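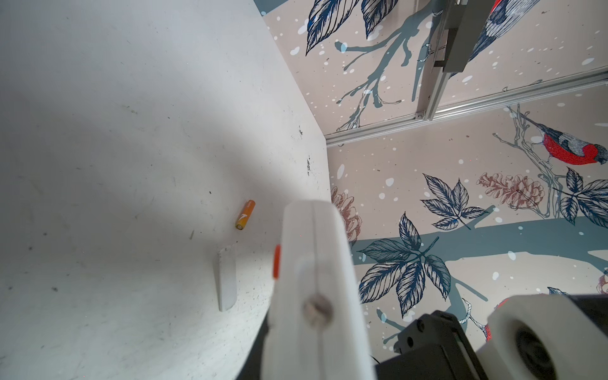
Thulani Joubert schreibt, man möge doch bitte dazusagen, ob die Batterie beim Prüfen draußen liegen soll oder schon wieder drin sein darf, er habe es zweimal verschieden gelesen. Draußen, lieber Thulani! Punkt 3 ist jetzt deutlicher gefasst, und danke fürs genaue Hinsehen.

Prüfliste Kleingeräte mit AA-Batterie
Prüfblatt 1381, Tisch an der Tapetenwand

1. Tischplatte trocken und frei von Krümeln: in Ordnung
Anmerkung: Die Platte ist weiß und hat ihre Jahre hinter sich, Kratzer und dunkle Flecken dürfen bleiben. Bitte nicht mit Scheuermilch darangehen, so gut es auch gemeint ist.

2. Batterie ohne Beulen, Mantel rundum heil: in Ordnung
Anmerkung: Einmal ganz herumdrehen und in Ruhe schauen, gerade am Rand der Pole reißt die Hülle gern ein.

3. Batteriefach bei herausgenommener Batterie ansehen: in Ordnung
Anmerkung: Weiße oder grünliche Krusten an den Kontakten bitte eintragen, auch wenn sie winzig sind. Dann kommt das Gerät in die Kiste »Bekden« und wird erst einmal nicht benutzt.

4. Gehäuse ohne Risse, Öffnungen frei: offen
Anmerkung: Mit dem trockenen Pinsel, nie mit der Nadel. Ich weiß, mit der Nadel geht es schneller, aber wir hatten da schon traurige Fälle.
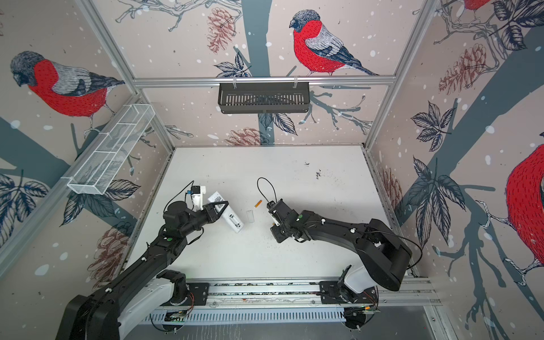

Fokthorpe, im Juni

Ein paar Ergänzungen, die sich beim Durchgehen der alten Blätter angesammelt haben. Das weiße Kunststoffgerät läuft unter der Nummer 1752, bitte die Nummer auf jedes Blatt schreiben, auch auf die Rückseite (die Rückseiten geraten beim Kopieren so gern durcheinander).

5. Durchsichtiges Röhrchen sauber und ohne Sprung: in Ordnung
Anmerkung: Auf der hellen Platte übersieht man es furchtbar leicht, also nach dem Prüfen gleich zurück ins Regalfach 56 damit.

6. Lose Batterien nicht zusammen mit Schlüsseln oder Büroklammern ablegen: in Ordnung
Anmerkung: Coetzee hat uns dafür schöne flache Schachteln geschickt, die dürfen wirklich benutzt werden!

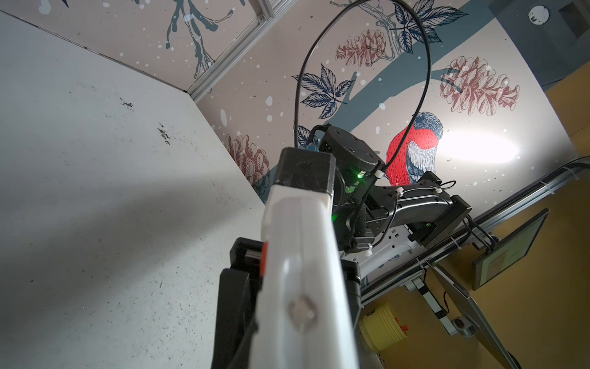

Darf ich eine neue und eine angebrauchte Batterie zusammen einsetzen?
Bitte immer den ganzen Satz tauschen, und zwar gegen Batterien derselben Sorte. Die angebrauchte läuft sonst leichter aus.

7. Verbrauchte Batterien in den Sammelbehälter: offen
Anmerkung: Der Behälter ist fast voll, Leerung ist angemeldet.

Nächste Durchsicht nach Blatt »Skuvurley«, Beginn 8.00 Uhr.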